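How Robots Learn from Examples
Learning pages for young readers, Cinumia Science Centre

When you were small, someone showed you how to put on a sock. You probably watched, tried it yourself and got it wrong a few times. A robot can learn from being shown as well, but it needs a great many more turns than you did.

Each turn is called an example. An example is a recording of one job, from start to finish. It holds what the cameras saw and how every joint of the robot moved. At the Prirkereo workshop in Mondham, the job is hanging socks on a clip hanger, and the team plans to record 1000 examples of it.

Socks are a hard subject for a robot. A wooden block keeps its shape when it is picked up. A sock folds, stretches and droops, and it seldom does so in the same way twice.
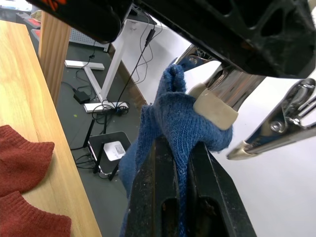

A person guides the robot while each example is being recorded. This person is called an operator. Na-rae Ban is one of the operators at Mondham. She moves a pair of handles, and the robot's arms copy her movements. If she moves too quickly, the sock may slip. If she moves too slowly, the robot will learn to be slow — it copies habits as well as skills.

Between turns, the socks are put back on the table in a new arrangement. Sometimes they are flat, and sometimes they are crumpled. The colours are changed too. If every example used a blue sock in the same spot, the robot might only know what to do with a blue sock in that spot.

Some jobs need two arms. One arm may hold a sock steady while the other reaches for a clip, and the two must not bump into each other. Recordings made with two arms take longer to check.

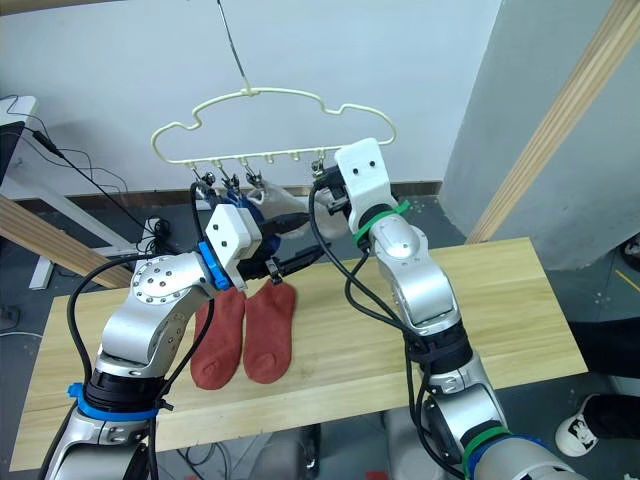 Checking is the work of Jarmo Mäkelä. He watches the recordings and gives each one a label: "complete", "partly complete" or "do not use". Out of the first 900 examples, 79 were marked "do not use". In most of those, a camera had stopped recording partway through.

The good examples are then given to a computer program called Akyol. The program looks for patterns that connect what the cameras saw with what the arms did next. Afterwards, the robot tries the job without an operator. Its mistakes tell the team which examples to record next.

Words to know
Example: a recording of one job being done.
Operator: a person who guides the robot.
Label: a short note that says what a recording contains.

Try it at home
Ask a partner to close their eyes. Using only your voice, guide their hands to fold 3 socks. Write down every instruction that had to be repeated, then trade places.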